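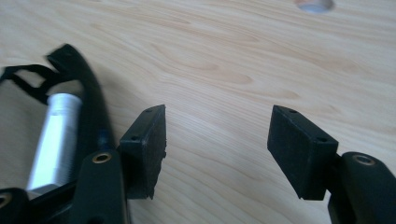 Polton Desk, Small Size - Six Months In
Reviewed by Bríd Moriarty, 7 August 2024

I have wanted to write about this desk since the week it arrived, and I made myself wait. First-week reviews of furniture are mostly reviews of how somebody's weekend went with a hex key. It's now been through a winter with the heating on, a very sticky July and more mugs of tea than I'd like to admit, and I still like it as much as I did when I took the cardboard off. Maybe more!

The short version for people who only want that: it's a plain rectangular desk in light wood with rounded corners and a cable hole toward the back. I paid $119 for it from Rarneo in the spring sale, delivery included. It doesn't go up and down, it has no drawer, and it doesn't talk to your phone. It's a table, and a very nice one.

The top

I'm starting with the top because it's why I bought it. The color is a pale honey, and the grain runs the length of the desk, left to right as you sit at it. Get closer and the lines stop being so straight. They bend and drift, some of them slightly darker than the rest, and near the cable hole they curve around a little. I've caught myself following one with a finger during long phone calls. My last desk was a flat printed gray, and I had no idea how much I'd been missing something to look at.

The color does change a lot with the light. With sun on it, it goes so pale it's nearly washed out, and in the evening it turns warmer and a bit tan. If you're trying to match it to shelves you already own, look at it at more than one time of day before you decide. Mine doesn't match anything in the room and I don't mind in the least.

The finish is smooth and easy to wipe. I use a damp cloth and then a dry one. I have one faint mark from a hot pan (my fault, I was eating lunch straight out of it) and a short scratch from a stapler. Both are hard to find unless you know where to look. Pencil comes off with an ordinary eraser.

The corners

I didn't think I'd have anything to say about corners. But my room is narrow and I walk past this desk all day long, and the old one had square corners that got me on the hip at least once a week. These are properly rounded, and I haven't had a bruise since February. My friend Yeshi Abera has a toddler at exactly the wrong height for desks, and the corners are what sold her. She ordered hers the same week she came to see mine.

Putting it together

The booklet says 15 minutes. It took me almost an hour, but I was on my own and I stopped to have an argument with the first leg, which I'd put on facing the wrong way. Yeshi says hers was done before the kettle had boiled twice. The holes all lined up, which I can't say of anything else I've built in this house, and there were two spare bolts in the bag. I'd suggest building it upside down on carpet or a blanket and having someone there for the flip. The top is heavier than it looks.

The feet sit flat on my carpet and there's no wobble when I type. There's a tiny bit of give if I lean hard on one front corner to stand up, so I've stopped doing that.

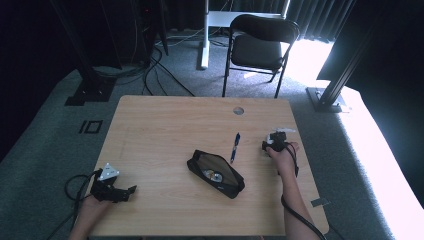
What I keep on it is very little, and the size suits that. My black zippered pouch gets opened up in the middle, I take out whatever I need, and a blue ballpoint ends up next to it no matter how often I put the thing away. The pouch has a tan lining, so I can find small items in it without digging. It's a Mac Giolla one, by the way, and it deserves a review of its own. I'm on my second, and only because I left the first on a train.

The edge of the desk is also a good thickness for clipping things to. There's a small gray metal clip on the right side of mine, down toward my elbow, and it grips without slipping and hasn't dented the rim. I tried a Feto clamp lamp on the back edge too and it held fine, though I went back to the floor lamp in the end to keep the top clear.

The cable hole

It's small and round, set near the far edge and just off to the right. The lining is a pale gray with a bit of a bluish cast in some lights, and a light gray cap comes with it. A charger plug with a slim head goes through. A chunky one will not, so you'd have to feed the cable up from underneath, other end first. I would have put the hole on the left myself, as that's where my outlet is, but the desk can be turned around if you aren't fussy about which side is the front. I never got around to it.

What to sit on

I was going to buy a matching chair and then didn't. A black folding chair with a padded seat does for visitors, and it lives on the other side of the desk with its seat facing in, so whoever drops by can pull up and use the far side. Two people can work across from each other if they're friendly and neither of them is a sprawler. With two big laptops and two notebooks it gets tight.

Things I'd change

A drawer, even a shallow one. A second cable hole. And I'd love a bigger version in the same wood, because if you use a large monitor plus a keyboard plus paper, you'll run out of room. The bolts needed tightening once, in about the third week, and the booklet doesn't mention that they might.

Also, the packaging. I counted 19 separate pieces of foam, and one of them shed little white beads that I was still finding in the carpet at Easter.

Would I buy it again? Yes, tomorrow, and I'd pay a bit over the sale price too. If you write, draw, sort, mend or do homework with a kid beside you, and you want a good-looking surface that stays put, go and have a look at it. Rarneo told me the small size is back in stock this month. I forgot to ask them about the dark finish, so if anyone has that one, please leave a comment and tell me how it shows dust.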